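Household linen

Household linen is the general name for cloth goods kept for daily use in a home — bedding, towels, table cloths, napkins, cleaning cloths. The word comes from flax linen, once the usual fiber. Most of it today is cotton or a cotton blend. Name stuck anyway.

History

Flax cloth was woven at home or bought by the length, then hemmed by hand. Sets were marked with initials in red thread so they came back from the wash to the right house. Cotton took over once mill cloth got cheap. Flax held on longest at the table, partly for looks, partly because it sheds lint less.

Types

Bed linen: sheets, pillowcases, covers. Flat sheets older, fitted sheets came with elastic corners.
Table linen: cloths, runners, napkins. Often the best cloth in the house and the least used.
Bath linen: towels, mats. Looped pile, sold by weight.
Kitchen linen: dish towels, oven cloths, dusters. Usually plain or waffle weave.

Color

White was standard for a long time, since it could be boiled. Colored cloth needed fast dyes. Reds were the worst for bleeding and are still washed apart in many homes, pinks less of a problem but they fade in sun. 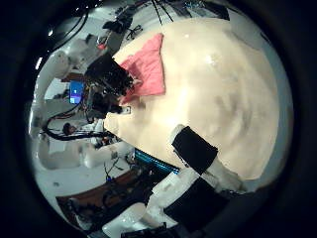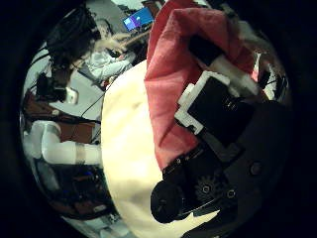
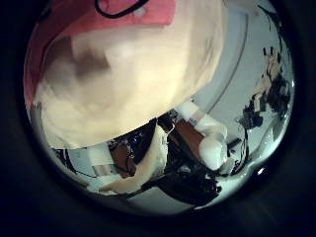 Folded pink cloth (first picture); red and white fabric (second); cream-colored surface, close up (third).

Folding and storage

Folded in thirds or quarters, depends on shelf depth. Dagný Þrastardóttir, in her household manual Skilness, argues for thirds and for keeping the fold on the outside. Hipólito Zúñiga prefered rolling for towels. Refolding along new lines now and then slows wear at the crease. Cedar or lavender is traditional against moths, though moths mostly leave plant fibers alone and go for wool.

Washing

Cotton and flax both take hot water. Boiling at 100 °C was normal practice before machines, rare now. Ironing temperature for flax is about 200 °C, best done while the cloth is still damp. Softener makes towels less absorbant.

See also

Flax
Napkin folding
Laundry
Trousseau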